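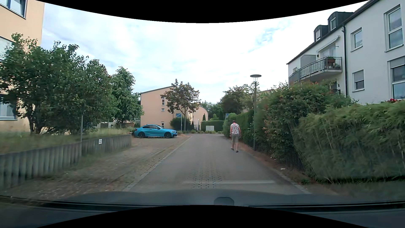

*Cletis country: one lane, one pedestrian, one blue BMW parked side-on to the whole affair.*

The steering wheel at Clinden is bolted to a bench, and it has been turning itself left for most of the evening. Areti Politis wants it to turn right. She has asked it through a laptop, then through a different laptop, and is now going through the wiring with a torch between her teeth.

"It's a sign error," says Dae-han Ha from the other side of the bench.

"It was a sign error last time," says Politis, around the torch.

Clinden is a shared workshop in Botthorpe with good extraction, bad coffee and a waiting list for the lathe. Most members make furniture, or start to. Politis, Ha and their friend Settimio De Luca have the corner by the roller door, where for eight months they have been building Cletis, a box of electronics that is supposed to look at a street and decide what a sensible driver would do about it.

It doesn't get to do any of it. On the road, Cletis is wired to nothing that moves. A person drives, the box watches, and afterwards its opinions are compared with what the person did. The bench wheel is as near as it comes to holding the controls, and the bench has no brakes because the bench has nowhere to go.

The parts have cost $588 so far, a figure De Luca keeps in a spreadsheet and defends with some heat. It leaves out the first steering motor, an elderly unit marked Chrysikopoulos that came out of a garage door opener and had one speed, which was garage door. It also leaves out the pizza.

Highways, they say, would be easier. Highways have paint. The streets Cletis is expected to understand have kerb stones and hedges, and a strip of pavers that the software has at various times taken for a lane marking, a speed hump and the end of the road. A thin pale line across the asphalt will set it off too. Ha spent two weekends persuading it that a change of surface isn't a wall.

Then there are parked cars. A car lined up along the kerb is well understood. A car side-on beside the lane, nose toward the traffic, is a philosophical problem: it could be staying put until winter or it could be leaving now. Cletis's early answer was to recommend stopping and to go on recommending it. De Luca, who was driving, declined the advice and went to get a sandwich.

Pedestrians it takes more seriously, and so do its builders. Anyone walking in the lane gets a wide margin and a low speed, and the limit in the code is 30 km/h whatever the street happens to allow. Someone seen from behind is treated as someone who hasn't noticed you. Politis wrote that rule after years of cycling to work, and she won't have it loosened.

The labelling is the dull part. Every stretch of footage worth keeping has to be gone over by hand, with outlines drawn around the people, the vehicles and the edges of the road. They have finished 124 clips. Ha does his with the cricket on. De Luca does his late, and his hedges have a looseness the others can recognize at a glance.

"A hedge is mostly a suggestion," he says.

"It's the edge of the drivable area," says Ha.

Spyros Xenos, who builds canoes at the next bench, has been following all this with the patience of a man waiting for epoxy. He asks when it will drive him home. Politis tells him it won't, and goes on to explain registration, insurance and the several kinds of trouble involved. Xenos says a canoe needs none of those.

The plan for the spring is modest: a better mount, a quieter fan, and a second try at dusk, which the first try didn't enjoy. After that they would like a paddock. Rafail Katsaros, another member, knows a farmer with a flat one and an old ride-on mower that could take the steering motor. The farmer has agreed in principle, pending a conversation about his fence.

Shortly before closing, Politis takes the torch out of her mouth, swaps two wires and sits back. Ha types. The wheel considers the matter and turns right.

It keeps turning right until it reaches the stop, and then it goes on trying. De Luca reaches over and pulls the plug.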